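jellano-tray-set / README

Print this page | E-mail this page

# Jellano Tray Set

Notes and records for one task: small containers standing beside a serving tray are put onto the tray.

## Contents

- 44 layouts, each with a start and an end record
- 13 containers in the pool, drawn from at will
- one tray, used in all layouts

## Layout rules

The tray lies with its long side running front to back. It starts empty. Containers start in a group to the right, lids on. Spacing inside the group is not fixed; items may touch. Bottles and jars are logged by closure (cap or lid) and by lid color. Contents are logged only for clear jars.

An item counts as placed when its whole base is inside the rim. Resting on the rim is logged as `partial`.

## Known issues

- Some 15 layouts have no entry for lid color.
- `Surier` and `Bech` are label sets from two passes. They disagree on "squat bottle" and "jar". Use `Bech`.

## Sample start layout
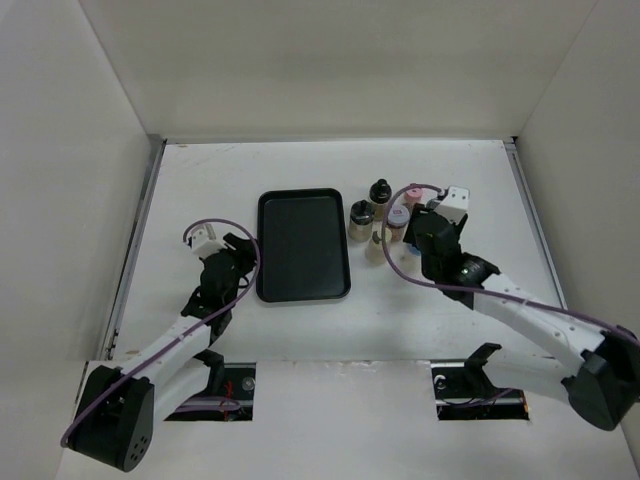

Tove Ásgeirsdóttir wrote in January that "bottle" and "jar" should be split by neck width, and that height is of no use for the short ones. The change is open for the next version.

## Comments (2)

plultwood_k: Is order of placement kept, or only the end state?

mrn: Order is in the log, column 20. Blank means it was never filled in.

Contact | © Plultwood | Back to top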